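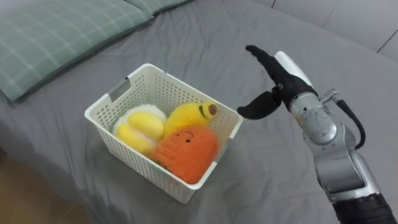
Plush toys in a white basket on a grey sheet.

How to make a plaster cast of an animal track

Updated 26th February

If you've ever come across a beautiful crisp wallaby print on the muddy edge of Otcombe Creek and wished you could take it home, well, you can (more or less!). Casting is cheap, messy and very satisfying, and kids tend to love it as much as I do. My favourite time to go is July, when the track down from the Trimberg car park stays damp and the banks hold a lovely clear edge.

What to bring

Plaster of Paris, a bottle of water, an old ice cream tub for mixing, a spoon you don't care about, newspaper, and a strip of stiff cardboard long enough to make a ring. A 32 cm strip does nicely for most prints. I also chuck in a soft paintbrush and a rubbish bag.

Finding a good print

Firm mud is best. Sand will work if it's damp, but it crumbles at the edges and you'll want to be very gentle with it. Walk along beside the trackway so you don't tread on anything, and have a good look at the whole lot before choosing one. Take a photo with a ruler next to it too, as it's a great help when you're sitting at home with the field guide trying to decide between a fox and somebody's kelpie.

Pouring the cast

Lift out any loose leaves or twigs with your fingers, and leave anything that's pressed in. Bend the cardboard into a ring, clip the ends and push it a little way into the mud around the print.

Put two parts plaster to one part water in the tub and stir until it looks like pancake batter. Don't dawdle! Pour it in beside the print and let it run across, then keep going until it's 3 cm deep or so.

Leave it for 30 minutes, longer if the day is cold. Have your thermos now.

Lifting and cleaning

Dig well under the cast and lift it with the mud still attached, wrap it in newspaper and carry it home flat. Give it 8 days somewhere airy before brushing off the dirt, and write the place and date on the back in pencil. Any leftover plaster goes in the rubbish bag, never in the creek or down the sink.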